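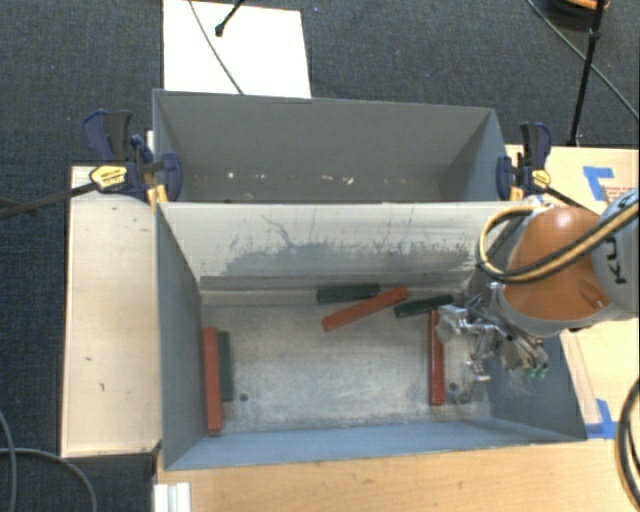
Kultness, July

The Danen sorter is a bin-to-bin sorting cell built in the shared workshop at Kultness. It moves loose rectangular bars between two open gray bins set side by side on a raised wooden platform. The builders describe it as an automatic sorter. Other users of the workshop have disputed the word "automatic," and the claim rests mostly on the builders' own logs.

Construction

The cell was started by Lucyna Wróbel and Hongjun Kang, who bought the orange arm secondhand and spent most of the first winter on its controller. The bins share a divider wall and are held to the platform by bar clamps. Wróbel has called the clamps temporary in every version of the build notes. A sheet of cardboard lies on the platform beneath the arm, with blue tape on it, and a light wooden tabletop extends in front of the bins.

The gripper is a metal assembly of brackets, plates and small linkages, with green pads at the fingertips. Its control software, Gisard, was written by Kang and is shared on request. No manual exists. The cable bundle runs over the top of the arm, an arrangement that Binta Akinola criticized in her review of the cell on the grounds that a full turn of the wrist pulls on it.

Operation

The usual test set is made up of red and dark green bars of the same general shape. They are dropped into one bin by hand and left as they fall, so that some lie across others or rest against a wall. Gisard picks a bar, plans a grasp and carries the bar over the divider. Bars lying flat against the foot of a wall are the known weak point, as the fingers need room on both sides.

Sorting by color was added later. It is the feature most often mentioned by the builders and the least tested. Two colors this far apart are an easy case, and no results have been published for bars of similar shades.

Performance claims

The build log reports 742 attempted picks, of which 706 were counted as successful. The log does not define success. Ngozi Onuoha, who repeated the test over several evenings, made 399 attempts and recorded 300 good picks - a much lower rate. She counted a bar dropped on the divider as a failure. Wróbel has replied that the gripper pads were worn at the time, but the log has no entry for a pad change in that period.

Neither test was run without a person standing by to nudge stuck bars.

Related builds

Gertraud Kaufmann's Odukoya feeder uses the same bin layout with a suction cup in place of fingers. It handles bars near the walls better and cannot sort by color. A combined version has been proposed on the workshop's Wednesday build night, but no work on it is recorded.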